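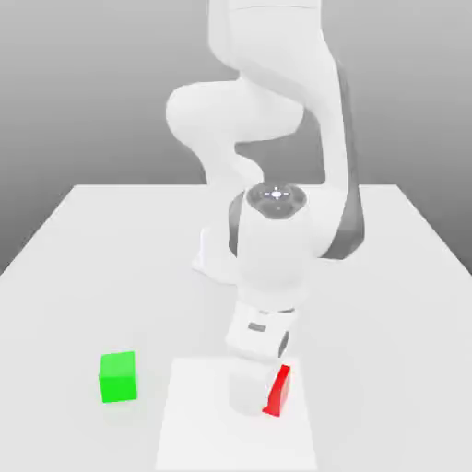
*Our practice arm at the table, with the red block and the green cube.*

## Which hand is better at grabbing?

Hi! I'm Halina, and my job is testing robot hands. Grown-ups call them grippers. I get to spend whole afternoons making a robot pick stuff up and put it down again (yes, they pay me for this).

The arm lives inside a computer. Everything you see is drawn by a program called Indari, so if I bump the table with the elbow, I just press reset and try again. No dents!

Right now I'm comparing 2 kinds of hands. The first one has fingers that squeeze, kind of like when you pinch a potato chip. The second one is a suction cup. Want to feel how that works? Put your palm over the end of a vacuum cleaner hose. *Thwup!*

A cube is pretty friendly to pinch, and its flat top is good for suction too. A thin block standing up on its edge is a lot meaner. The top is so skinny that a suction cup can't get a good seal, and fingers have to come down in just the right spot or they'll knock it over.

I ran 356 tries with each hand last September. My friend Benito bet on suction. He lost, at least on the thin block, and he owed me a grilled cheese.

**Be the robot**

You need a clothespin, an eraser and a table.

1. Stand the eraser up on its thin edge.
2. Pick it up using only the clothespin.
3. Now do it with one eye closed. Harder, right?

With one eye it's tricky to tell how far away things are. Robots with just one camera can have that trouble too, and that's what I'm testing next. I'm going to start with the camera up high and then try one down by the wrist.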